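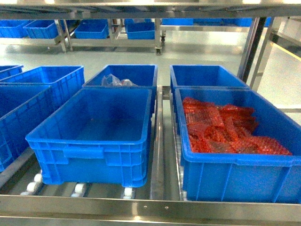

Am Samstag um kurz nach sechs rief Rima Haddad an, und Parvaneh Najafi wusste schon beim ersten Klingeln, dass es gute Nachrichten waren. Schlechte schrieb Rima immer als Textnachricht.

»Komm rüber«, sagte Rima. »Komm sofort rüber, ich lasse die Auswertung offen!«

Parvaneh radelte die ganze Uferstraße von Cletside hinauf, im Mai, mit offener Jacke und ohne Frühstück, und dachte dabei an blaue Kisten. Seit Monaten dachte sie an kaum etwas anderes. Blaue Kisten auf Rollen, blaue Kisten mit Schlitzen in den Wänden, volle, leere und vor allem die dazwischen, die ihr den Schlaf geraubt hatten. Eine leere Kiste erkennt jedes Kind. Aber liegt eine zerknüllte Klarsichttüte darin, dann ist sie für den einen leer und für den anderen nicht, und für das Modell war sie bis gestern Abend schlicht ein Lichtreflex gewesen.

Im Labor brannte nur die Lampe über Rimas Tisch. Auf dem Bildschirm standen zwei Spalten, und Rima hatte die rechte so groß gezogen, dass man sie von der Tür aus lesen konnte.

»1354 Kisten«, sagte sie. »Alle aus Roston, keine davon im Training. Rate mal, wie viele falsch sind.«

»400«, sagte Parvaneh, die immer vom Schlimmsten ausging. So viele waren es beim ersten Durchlauf gewesen.

»35!«

Parvaneh setzte sich auf den Boden, einfach so, mit dem Fahrradhelm auf dem Kopf. Fünfunddreißig! Sie ließ sich die Zahl noch einmal vorlesen, dann wollte sie die Liste sehen, dann wollte sie wissen, ob Rima auch wirklich die richtige Version geladen hatte und nicht die mit den doppelten Aufnahmen. Rima hatte zweimal nachgesehen.

Dabei war die Idee fast peinlich klein. Bisher hatte Nikzad, so hieß ihr Verfahren, jede Kiste ein einziges Mal angeschaut und sich dann entschieden. Jetzt durfte es zögern. Wenn die Schätzung wackelte, fuhr der Roboter den Kopf eine Handbreit zur Seite und schaute noch einmal hin. Ein Glanzlicht auf blauem Kunststoff wandert mit, wenn man den Kopf bewegt, eine Tüte bleibt liegen. Mehr war es eigentlich nicht – zwei Blicke, ein Vergleich, und erst danach die Hand.

»Und die Zeit?«, fragte Parvaneh. »Wenn er jedes Mal zweimal schaut, schickt uns Pukside wieder nach Hause.«

»Macht er doch gar nicht! Bei den vollen schaut er einmal hin und greift zu. Bei den glatten leeren auch. Nur wenn er unsicher ist, nimmt er sich den zweiten Blick. Hier, sieh dir das an.«

Sie spielte eine Aufnahme ab. Der Kopf schwenkte über das Regal und blieb an einer Kiste in der hinteren Reihe hängen. Eine Sekunde lang geschah nichts. Dann neigte er sich nach links, ganz leicht, so wie man sich im Kino an einem breiten Rücken vorbeibeugt, und in der Zeile darunter sprang das Wort von »leer« auf »Restmaterial«.

Parvaneh lachte laut auf. Sie hatte diese Bewegung selbst programmiert, hatte die Winkel eingetragen und die Grenzwerte verschoben, und trotzdem sah es aus, als wäre da jemand neugierig geworden.

»Noch mal«, sagte sie.

Rima spielte es noch mal ab, und dann noch die mit dem roten Verpackungszeug, an dem der Kopf ohne jedes Zögern vorbeizog, und dann drei von den falschen. Die waren fast noch schöner. Bei allen dreien lag etwas ganz dicht an der Wand, im Schatten unter dem Rand, wo auch der zweite Blick nicht hinkam.

»Von oben«, sagte Parvaneh.

»Was?«

»Der zweite Blick muss da von oben kommen, nicht von der Seite.« Sie stand auf, suchte einen Stift und fand keinen. »Wie lange haben wir den Prüfstand heute?«

»Bis mittags.«

Parvaneh nahm endlich den Helm ab, und Rima schob ihr die Tastatur hin.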